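Mesh letter trays: keep or toss?

Home > Desks and Paper > Sorting and Storage

paperjam_jo
Okay so I finally cleared off the white table in the back room and the only thing I put back is the black wire mesh organizer, the tiered kind you slide letters into. I have 2 of these (the other is still in the garage) and I go back and forth on them constantly. They hold a lot! But stuff goes in the bottom tray and I don't see it again until tax time. Last time I emptied it I found a Trunley catalog, a dental bill and a birthday card I never mailed. Do you all use these, or should I get a drawer unit and be done with it?

skerholm_fan
Toss. I had mesh for years and the dust gets into every little diamond. Swapped it for the Skerholm drawers and I'm never going back.

omprakash.m
Keep it. Drawers are worse for forgetting things, you can't see in at all. With mesh I can at least tell there's paper in there from across the room. I clean mine in the bathtub with dish soap and an old toothbrush, takes me 18 minutes including the drying with a towel.

skerholm_fan
18 minutes to wash a letter tray lol. I rest my case.

ctibor_s
The problem is the bottom tray, and it always will be. I keep blank printer paper down there and nothing else. Mail goes on top where it annoys me. Also Jo, where does yours sit? If it's shoved up against the wall you'll never reach into the back of it.

paperjam_jo
Printer paper, huh. I like that. It's out on the open table now, rounded lip facing the front so I can grab stuff. I haven't loaded it up again because I want to decide what goes where first (and wipe the table, there are crumbs or something by one of the front legs, don't judge me).
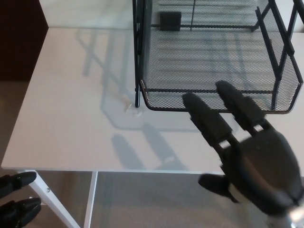
Re: what goes in which tray

ctibor_s
My setup, top to bottom: mail I haven't opened, things to pay, paper. School forms go on the fridge. I tried labels once and they fell off the mesh inside a week.

omprakash.m
Tie-on tags, Ctibor! The cardboard ones with string, Ollside sells them. Loop it through the mesh and it stays put. I disagree about the paper though, a full ream is heavy and it's a pain to lift in and out. I'd put magazines there.

skerholm_fan
Magazines go in the recycling.

paperjam_jo
Ha, you two. I'm going with paper in the bottom, maybe half a ream, and I'll try the tags. The garage one might go to my sister. Does anybody know if felt pads stick to these skinny wire legs? Mine scratches when I drag it.

ctibor_s
They don't, not for long. I put a sheet of shelf liner under the whole thing.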